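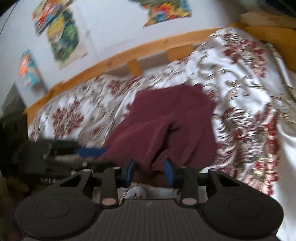
14/01/2026: Records, such as they are

The envelope from the Oredel sheriff's office came at last. I asked for everything they had on payments to the informant in the Skotolura warehouse case, and what I got was 8 pages, five of them black from margin to margin. Page three has one word left on it, and the word is "lunch."

I read it all standing up in the hall with my coat on. Then I sat down and read it again, in case sitting helped.

What I have so far: somebody was paid $300 in March, out of a fund that the county told me last summer did not exist. The fund has a form. The form has a box for the supervisor's initials, and the initials are blacked out, along with the box's own label on one page but not on the other. I now know what the label says because whoever did the second page got tired.

Called the press office. Was told the payment "may or may not relate" to the case, which covers most payments I can think of, including my gas bill. Asked if I could quote that. Was told I could not quote that, and then the same sentence arrived by email with the word "respectfully" stuck on the front.

The defense lawyers at Gebremichael were friendlier and knew less, or said they did. They want to see my pages. I want to see theirs. We agreed to think about it, so I expect to hear from them by the time I retire.

Sinix, the security company that ran the warehouse cameras, hung up on me twice. The second time I hadn't finished saying good afternoon.

My editor wants a story. I said I had a payment, a month and a lunch. She asked if we could say he was working for the sheriff when the trucks were robbed, and I said we could say it if we wanted to meet the county's lawyers. There's about a week's work between what I think and what I can print. She gave me two days.

Wrote the appeal letter after supper. Asked for the initials, the fund's ledger and the rest of page three. Out of stamps. Need to get some in the morning, and cat litter, and call the dentist back.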